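What do you get to do at a surgical robot open day?

Zoila Condori
Posted in Visits and Open Days

My daughter is 16 and wants to go into nursing or something close to it. The training center at Clakholm has an open day on Saturday, July 13, 2019 with a demonstration of robotic suturing. The flyer says 30 minutes and not much else. Do visitors get to try anything, or do you just sit and watch? Also, she is fine with blood but I am not. Is it worth the drive from Nesley?

Octavio Grajales

We went in January. You watch first and try later. The demonstration is in the side room past the front desk, 24 seats, and you follow it on two big screens while the instructor sits at the console with her back to you. She talks the whole time, which helps. After that they take people in groups of 5 to a practice console where you move rubber rings from one peg to another. No needles for visitors. Each person gets a couple of minutes, and under 14s have to have a parent next to them.

Things I would have liked to know: sign the sheet for the practice console when you come in, not after the talk. Parking is free behind the building but the front lot is for staff. The coffee stand closes at noon.

For us it was worth it. My son asked how she could tell how hard she was pulling, and the answer was that she goes mostly by what she sees – the thread and how the tissue moves. He talked about that all the way home.

On the blood, yes, there is some, and it is close up. Sit near the aisle. I saved two views of the stitching so you can judge for yourself. 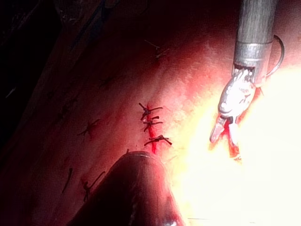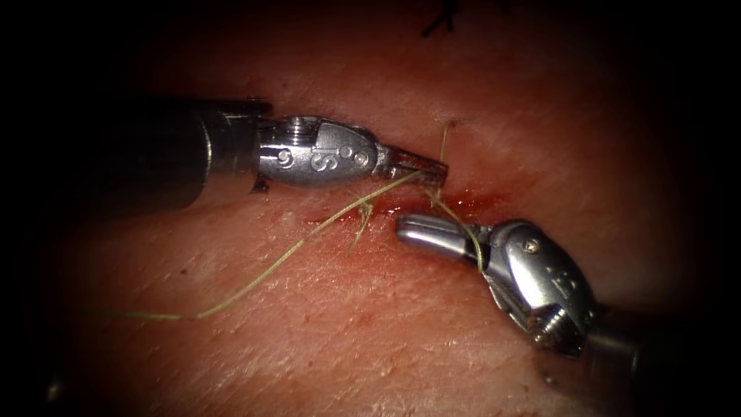

Clakholm suturing demonstration: knots along the incision in the first, the two instruments with the green thread in the second.

Abelardo Marulanda

Never been to that one but the one at Cernetti was mostly speeches. Call and ask. I think you have to book.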